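Notebook, bin cell, Friday, late morning

Rules for the picking trials, second go at writing them down
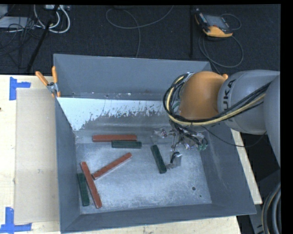
So the first version of our house rules was half a page and everybody read it differently, me included. I've been through the 1,884 picks we logged in January and I'm convinced that a good chunk of the arguments we had over the numbers were arguments about how the bars went into the bin. Take a layout with a red and a green lying side by side, touching or as good as, and another green off on its own right of center. Those are two very different picks, and our log has them both down as "green, floor". The person at Illura who tried to repeat our runs asked what "floor" meant and I didn't have a good answer for them!

New wording, then. A bar is "free" if there's a finger's width of clear floor on both long sides. It's "paired" if anything is closer than that on either side, touching or not. I went back and forth on whether near-touching should get its own label (Duvitz does it that way in their procedure, they have five labels and a flow chart) but I tried sorting a stack of old layouts with five and couldn't agree with myself from one coffee to the next. Two labels. If you can't decide, it's paired.

Bars against a wall get a W after the label. The walls slope, so what counts is whether the bar is touching the slope, and please look from above and from the side before you write it down. I've been fooled from above plenty of times.

Now the bit I care about most, which is hands in the bin. Resetting a layout is the dull part, you do it over and over and it gets very easy to lean in while the arm is parked and the program is sitting there waiting for you. Parked isn't stopped. From now on:

Program stopped, drives off, then hands in.
Pendant stays with whoever is doing the reset. If you put it down, it goes where you can reach it and where the other person won't step on it.
One person resets, and that same person restarts. No restarting for somebody else, even if they shout that they're clear.
Look at the cables at the wrist before the restart. If the loop has moved or something's hanging lower than it was, sort it out first.

I know the third one slows us down. I timed it on Wednesday's layouts and it added a few seconds per reset, and I can live with that. The Fortin safety handout we were all given says much the same thing in nicer language, so I'm not making it up as I go along – though it was written for a fenced palletizing line and I had to guess at how some of it carries over to us.

Speed: 300 mm/s is the cap over the bin for anything new, up to 500 once a layout type has run a full session with no contact stops. I had a version where you could go faster on free bars only and I've taken it out again. You'd have to trust the label, and see above about the labels.

Contact stops. We logged these as failures in January and I think that was wrong, or at least it made us squeamish about them. A stop because the finger came down on the floor is the cell doing its job. Log it as "stop", put down the layout number, and leave the bars exactly where they are until you've saved the pose. Then reset. Of the 923 picks in the second half of the log there are a handful where someone tidied up first and the pose is worthless, and I recognize my own initials on a couple.

Bin position. Check the clamp at the start of every session by hand, give the bin a proper shove, and check it again after lunch. If it's shifted at all, redo the calibration and start a new run number. Don't nudge it back and carry on. I'd like the same rule for the tape on the table: if you peel it or redo it, say so in the log.

Open question for Himley when they visit: do they want failed grasps retried on the same layout, or reset every time? Their spec reads both ways to me. I've been doing one retry and then a reset, and marking the retry with an R. If anybody has a strong opinion, write it in the margin here before I type this up.

Still to do: reprint the log sheet with the W and R columns, take the old half page off the wall, and relabel the January layouts (ugh).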